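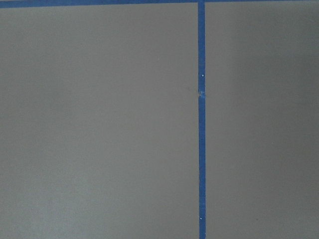 Eusebio Echeverri writes that the Vunden ladder statement shows two yields for the same bond and asks which of them he will be paid. The short reply is the yield to maturity at purchase, provided the bond is held to the end and the issuer pays. The longer reply is under "Yields" below.

# Bond ladder accounts: frequently asked questions

## General

### What is a ladder account?

A ladder account holds individual bonds with staggered maturity dates. When the shortest bond matures, the principal is used to buy a new bond at the long end. The account holder owns the bonds directly. Nestness is the custodian and keeps the record of ownership.

### How many bonds will I hold?

It depends on the deposit and on the length of the ladder. The standard corporate ladder currently holds 44 issues. Treasury ladders hold far fewer, as there is no need to spread credit risk across issuers.

### Can I choose the issuers?

You can exclude issuers or whole sectors. You can't request a particular bond. Exclusions entered after the initial purchase apply to new purchases only, and existing positions run to maturity unless you place a sell order.

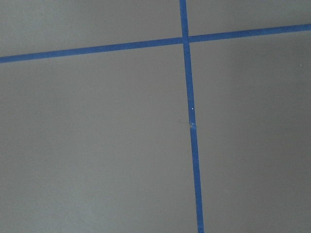
*Blue tape lines crossing on a gray surface.*

## Yields

### Why does my statement show two yields?

The first is current yield: the annual coupon divided by today's market price. The second is yield to maturity at purchase, which also counts the gain or loss between the price you paid and the face value. For a bond bought above face value, current yield on the day of purchase is higher than yield to maturity. For a bond bought below face value it is lower.

### Does the yield change after I buy?

The yield to maturity at purchase is fixed for that lot. The current yield moves with the price. If you add to a position, the new lot gets its own line.

### What is the spread figure on the summary page?

It is the average yield of your corporate bonds minus the yield of Treasuries with matching maturities, in basis points. A reading of 143 means 1.43 percentage points. The average is weighted by market value. Callable bonds are measured to the earliest call date if they are priced above the call price, and to maturity otherwise.

### Where do the prices come from?

Prices come from the Odimov evaluated feed, loaded once a day after the market close. An evaluated price is an estimate based on comparable trades. A sale may be filled above or below it, and for small lots it is usually below.
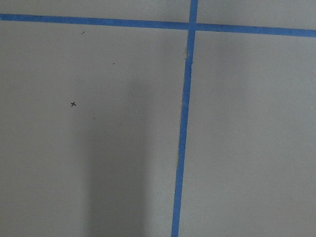 Photo: Vunden

## Cash and withdrawals

### What happens to coupon payments?

Coupons go to the cash balance. They are reinvested when the balance is large enough to buy the minimum lot at the long end. You can switch to monthly payout under Account > Income. A change made in May, for example, applies to coupons received from the start of June.

### Can I withdraw before a bond matures?

Yes. Bonds are sold shortest maturity first unless you specify lots. Allow about 2 business days for cash to appear after the sale is filled. Thinly traded issues can take longer to fill, and the order stays open until you cancel it.

### What if a bond is called early?

The principal is credited at the call price on the call date, with accrued interest. The proceeds are placed in the same rung if a suitable bond is available, and otherwise in the next longer one.

### Is accrued interest I paid at purchase taxable?

Accrued interest paid to the seller is listed separately on the year-end tax report. It generally offsets the first coupon. Municipal ladders are reported on a separate page.

### How do I move a Puma ladder into this account?

Puma ladders can be transferred in kind. Submit the transfer form with a lot-level statement. Purchase dates and cost basis carry over. Fractional positions can't be transferred and are sold at the sending side.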